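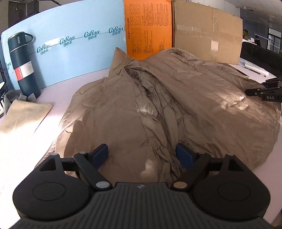 Taupe jacket on the pale table, both grippers over it.

May 28, 2023

The budget for the second half of the year is due, so this weekend went into the equipment spreadsheet. I am posting the reasoning here because last year I kept it in email and could not find half of it by October.

The task is garment handling, demonstrated by hand with a pair of grippers. Jackets are the hard case. A shirt lies more or less flat and its edges are where you expect them. A jacket has gathers and several layers, and the fingers have to pick up one layer or all of them on purpose. In the picture the right finger pad sits beside the end of the puckered section, and that is the spot where pad choice matters most. Smooth, slightly shiny fabric is also harder to hold than cotton at the same closing force.

What I am asking for, in the order I would buy it:

Finger pads. These are consumables and should have their own line. Last year they were buried under "misc. hardware" and we ran out twice. The quote from Golard is $7 a pad in lots of 100. Two grippers take four pads. I have put down one lot for the half and will reorder from the same line if the wear rate on coated fabrics turns out to be higher than it was on knits.

A spare gripper. Jikora quoted $1418 for a complete unit with linkages and housings assembled. Gumaro Xolalpa thinks we should buy the linkage set alone and rebuild our own, at $265. He has done the rebuild and I have not, so I take his view seriously. My objection is downtime. A rebuild takes one of the pair off the table, and two-handed work stops when there is only one. I have listed both, the complete unit first, with a note that the linkage set is the fallback if the line gets cut.

Table and light control. The table is fine. The light is a problem in the morning, when direct sun comes across the surface and a pale tabletop goes to white wherever it lands. Fabric edges in that area lose their contrast. You can see it on the left side of the table, next to the folded beige cloth, where the surface has washed out. Blackout shades are cheap compared with anything else on the list. I would still like one week of trials with a darker matte table cover first, since that costs almost nothing and may be enough when combined with starting later in the day.

Backdrop. At present the back edge of the table is closed off with upright panels and boxes, a light blue one, an orange one and a plain brown one. Alvarado sells a fixed screen for this. I left it off. Printed boxes give a varied background, which we want, and they can be swapped in a minute. The screen would be tidier and would make every session look the same.

Garments. Last year's estimate was low. I priced shirts and applied the same figure to outerwear, and outerwear costs more even secondhand. Haven will sell by the mixed bag, but a mixed bag is mostly knitwear and we have enough of that. I have asked them for a price on jackets only, with no more than a few in any one color — dark blue and black made up too much of the last batch.

Not on the list: a new workstation, a second table, and a service contract. The contract covers shipping and labor but excludes pads and fasteners, and those are the parts we replace.

Open items are the Haven price and freight on the Jikora unit, which they quote separately. Gumaro is checking whether the current linkage set fits the older housings. If it does not, the $265 option comes off the sheet and the complete unit stands on its own.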